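Speaker notes – "What the second arm costs"
Planning day, Lemcombe, 26th November
Helmut Mühlbauer

Slide 1. Title
Wait until the door is closed. Thank Kamata for the room. Say that I will talk about money first and the technique later, and that questions are welcome at any time.

Slide 2. What we asked for last year
We asked for one arm, one gripper and one computer. The request had one page and it was approved in February. I was very happy, and I did not see what was missing on that page. Read the list slowly, then ask the room what they would add. Usually someone says "spare parts". Good. Give this person the word for a minute.

Slide 3. What we paid for in the end
The arm was the easy part, because there was a quotation and the quotation was correct. The rest came in small invoices: cables, a heavier table, finger pads, a second camera after the first one lost its connector. Together these came to 3000 euros, and there was no line in the budget for them. I had to explain each invoice separately to Lisitz, who does our purchasing. Do not make jokes about purchasing, she will be in the room.

Slide 4. Finger pads
Pass the old pad around. The surface is worn smooth at the tip. For hard objects we could have kept it for longer, but for cloth it is finished at this point. We now order pads in sets of 6 and write the date of mounting on the back with a marker. Delivery from Catik takes three weeks, so the order must go out before the last set is opened.

Slide 5. Hours of people
This is the slide where I should speak slower. For the household tasks we planned 60 hours of operator time. We used all of it before the laundry tasks were complete. The resetting is what takes the time – somebody must put the clothes back, fold what was unfolded and check the clips. An arm does not do this for you. Please put the resetting in the plan as its own line, with a name beside it.

Slide 6. Laundry task
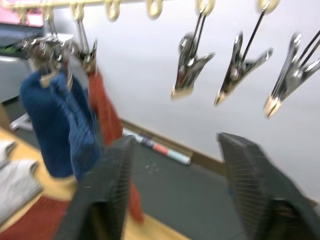
When you choose a gripper for this kind of work, ask the supplier for a trial with your own textiles. Knitwear behaves very differently from a cotton towel, and a small metal clip asks for much more precision than most of the data sheets promise. We did our trial with a plastic box, so we learned nothing from it. A trial of two days would be enough, and most suppliers will agree if you ask before the order is signed.

Slide 7. The request for next year
Three lines instead of one: equipment, wear parts, operator hours. For the second arm I ask for the same model, so that we can share the pads and the mounting plates. If somebody asks about leasing, say that I have one offer and I wait for another. The figures are in the handout, page 3.

Slide 8. Questions
Leave slide 7 on the screen during the discussion. Collect the old pad before the break.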